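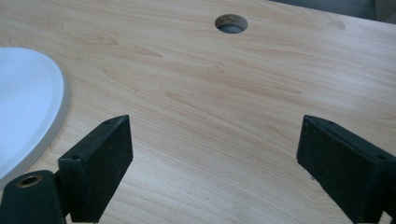

Bench 2, view from the hand-held gripper. Plate at left, cable hole at top center, fingers open.

4/7/21

Visit from Stadex today, plus Devendra Joshi from Bisht, who came along to see the table task. Seidu ran the demo and I took notes and answered questions. Writing it up tonight while I still remember who asked what.

We had planned to start with the slides. Joshi wanted to see the hand-held gripper first, so we skipped to the bench and did the slides over lunch. Worked better that way. I'd do it in that order for the Baveo people too if they come.

Task shown was plate to rack. Operator holds the gripper, closes on the rim, lifts, carries it over, sets it down, opens. Seidu did a few slow ones while talking, then a run at normal speed without talking. The slow ones are fine for visitors but should not go in the training set. I had him log them under a separate session name, Briltaritz demo, so they are easy to pull out later. Please don't merge that folder.

The set we trained on for this task has 727 episodes. Joshi asked how many of those start with the plate on the left. I didn't know. Seidu thought most of them, as he is right-handed and tends to leave the plate on that side when he resets. Worth checking before we claim anything about position. If it is lopsided we need a batch with right-side starts, and I would like somebody other than Seidu to record it.

Questions from the Stadex side, as I wrote them down:

Does the light matter. Yes. The far half of the tabletop comes out brighter and a bit washed out in the gripper view, and the near half looks warmer. We have not tested what that does to the policy. They suggested turning off one bank of ceiling lights and running the same starts again. Easy to do, will try.

Does the cable hole confuse it. It's a fair question, a dark-rimmed oval on a pale top and a plate rim with a gray edge are both round things. Seidu said he has seen the arm hesitate near the hole, but we have no numbers. One of them said to just put a cover on it. I'd rather leave it open and record around it, the customer tables will have holes too.

Why the block fingers. They are what we had that fit both the hand-held tool and the arm. We want the two to match as closely as we can. The Stadex engineer thought the pads were too thick for a thin rim and that we would do better with a tapered tip. She may be right. She also asked about the dust or scuffing on the edges and whether we clean them. Not on any schedule. Added to the list.

Then the arm. First attempt it came in low, touched the table with the right finger and stopped on the force limit. Seidu cleared it and started again from home. Second attempt it got the plate and made it to the rack. Third, same. We left it there. Joshi asked to see the log from the stopped one, so I pulled it up and we looked at the height trace together. It was already too low before it started closing, so I don't think the grip had anything to do with it. My guess is the table height in the config. The bench got moved in January and I can't find a note that anyone measured it again.

Lunch ran long. The slides got cut to the first 7, which covered the hardware and the recording setup and left out the results from the other bench. They asked for those by email. Seidu is sending them.

Joshi tried the hand-held tool himself after lunch. He found it front-heavy and his wrist was tired after a short time. Same complaint we had from the last operator we trained. He held it closer to the fingers than we do, which helped him but put his hand near the lens. If we move the handle forward we should check that first.

Stadex want a quote for a recording kit and a count of how many episodes they would need for a task like theirs. I said about 300 to get a first look and that it depends on how much their starts vary. I did not promise a success rate and asked Seidu not to either.

To do:

Measure bench 2 table height, fix config, rerun the low approach. Me, tomorrow.
Count left and right starts in the plate set. Seidu.
Run with one light bank off, same starts as today.
Wipe down fingers, look at the edges under the lamp. There's a tiny gray speck or nick on the right one near the lower inner corner, keep an eye on it.
Ask the shop about a tapered tip in the same mount pattern.
Slides and other bench results to Joshi and Stadex. Seidu Agbeko to copy me.

Rack is back on the shelf under the bench. Arm is parked and powered down.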